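I've been meaning to write about keys for months, ever since the Friday I stood on my own porch at ten at night with a bag of melting frozen peas and a key ring that held, as far as I could tell, every key in the county except the one to my front door.

Let me back up. I'm a person who keeps keys. My mother kept keys too, in a coffee can in the pantry, and when we cleared out her place I took the can home without even opening it. You don't throw away a key! What if it opens something? So for years I just poured my own leftovers in on top: the old apartment, the bike lock I lost before I lost the key, a padlock from a storage unit, two tiny ones that I think belong to suitcases. When we moved to the house on Granar Street the previous owners left us a drawer full of theirs, and of course those went in as well.

The night of the peas, my actual house key was on the kitchen counter, because I'd taken it off the big ring that morning to get a copy made and then hadn't gone. I knew exactly where it was. I could see it through the window. I ended up sitting on the step for an hour and a half until my husband got home from his shift, and the peas were soup by then, and somewhere in that hour and a half I decided I was going to Deal With The Keys.

The first thing I did (and this is very me) was go shopping. I bought a wall rack with hooks. Then I bought a second wall rack because the first one had those hooks that are too fat for a ring to go over, so everything hung on by its toenails and fell down behind the shoe bench whenever the door slammed. I bought a packet of those colored plastic caps that go on the head of a key, and found out that they only fit one shape of key head, and that I own mostly the other shape. So far I had spent more than a locksmith would have charged me and I still hadn't opened the coffee can.

I finally tipped it out on a Sunday afternoon while it rained. I counted them, because I wanted to know how bad it was, and it was bad: 201 keys. Two hundred and one! We have a front door, a back door, a shed and a car. I texted the number to my sister and she sent back a single question mark.

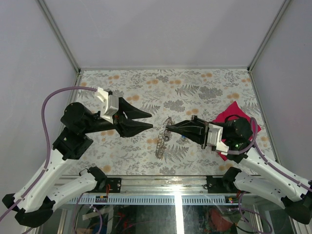 So then came the sorting, and I'll tell you how I did it in case you have a can of your own. I started by making a pile of anything I could name right away. That took four minutes and the pile was very small. Then I walked around the house with a mixing bowl of the rest and tried them in every lock we have, and I mean every lock, including the little one on the piano bench and the cash box my husband has had since high school. I got a few surprises. The piano bench opened! It was full of sheet music and a church bulletin and a pencil so chewed I didn't want to touch it. The cash box opened too, with a key from my mother's half of the can, which makes no sense at all and I've decided not to think about it.

The shed turned out to have 3 keys in there, all identical, and I'd been telling everyone for years that we had just the one and please be careful with it.

The trying part took most of two weekends. It's oddly nice work if you're in the right mood. You get a feel for it after a while, you look at a key and you look at a lock and you can tell they're not going to get along before you even bend down. I had the radio on. I drank a lot of tea. The dog followed me from door to door the first morning, sure that all this unlocking had to lead to a walk sooner or later, and then she gave up and slept in the hall where I had to step over her.

What I should have done, and didn't until the second weekend, was label as I went. I'd find a match, feel terribly pleased with myself, drop the key back in the bowl "just for a second" and lose it again. If you take one thing from this post let it be this: tag it while it's still in your hand. I use the plain round paper tags with a metal edge, from the hardware store, and a ballpoint. Marker bleeds. I tried a fancier kind from a company called Mullex, with a little clear window and a slip of card inside, and they look very smart, but the slips fall out if the tag lives in a handbag. Mine lived in a handbag. I had a lovely set of blank tags within a week.

And now, rings. I have opinions about rings.

The split ring is a wonderful thing and I hate it. It's a bit of springy wire wound around on itself, it weighs nothing, it will hold a key through twenty years of being dropped on sidewalks, and it has cost me more fingernails than gardening. My trick these days is a staple remover, the pinchy kind with the jaws. You wedge one tooth into the gap, the ring opens up, you slide the key on and walk it around. It takes two seconds and you keep your manicure. I can't remember where I read that, but whoever wrote it, thank you.

Size matters more than I thought. I'd always just used whatever ring came free with something, so I had heavy car keys hanging off rings made for a luggage tag and a single mailbox key on a thing like a bracelet. Smaller rings on a bigger ring works much better for me. Each little ring is one "place" - home, work, my sister's - and they all hook onto the main one, and when I go to water my sister's plants I can take off just her ring and leave the rest. It sounds fussy and it saves so much digging!

I also tried one of those stackable holders where the keys fold in like a pocketknife, a Fokolent one, the blue. I wanted to love it. It was slim and it didn't jingle. But every time I got to the door I'd fan out the wrong key, then the wrong key again, then the screw would work loose and I'd be picking up washers off the porch in the dark, and I've spent enough of my life on that porch. My husband has it now and thinks it's the best thing ever made. He has two keys in total, so he would.

I wrote a bit about all this over in the neighborhood group when I was halfway through, mostly to ask if anyone else had inherited a can, and I got more replies than I've ever had for anything, including the time I found the tortoise. It seems everybody has a can, or a drawer, or a jar, or in one case a boot. People had very firm feelings about what ought to go on the main ring and what should stay home. One woman carries eleven and can name them by touch in her coat pocket. Another carries one, and keeps everything else behind a picture in the hall. I'd always assumed you carried all of them, all the time, in case.

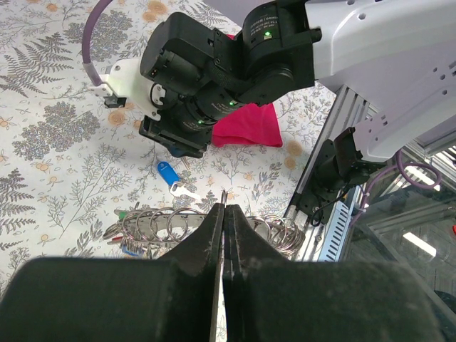
Butt, from the group, wrote back that I was going at it from the wrong end, and that the rings didn't matter one bit until I'd changed the locks. Get the front, back and shed keyed alike, was the advice, so a single key does all of them, and then take the whole can to the scrap metal bin and never look at it again. "You're organizing a problem you could just get rid of," the message went on, "and you'll be doing it again in five years."

Well, that stung a bit, and I left it a day before answering, and then I called and got a price. Having our locks keyed alike came to $310 with the callout, which is a fair chunk of money for us just now, with the gutters needing doing. But I do see the sense in it. If you've just moved in somewhere you should probably do it anyway, as you have no idea how many copies of your front door key are wandering around in other people's cans. I'd honestly never thought about that until I was holding a bowl of other people's keys myself. It gave me a bit of a chill.

So we've split the difference. The front and back get done in October when the overtime comes in, and the shed can stay as it is, given that we're so rich in shed keys. For now there's one copy of the front door key at my sister's and another with the neighbors across the street, and I've made them both promise to put it somewhere they'd be able to find it at ten at night.

As for the can, I did take most of it to scrap. I kept my mother's house key, which I knew straight away from the nick in it, and the two suitcase ones because they're cute, and a big old iron one that doesn't open anything we own and never will unless we come into a castle. It's on the fat hook on the rack, the one nothing else would fit.

Next up is the drawer with the phone chargers, and I'm dreading it. If anyone knows a way to tell what a black plug with no writing on it goes to, please leave me a comment, I have a whole shoebox of them.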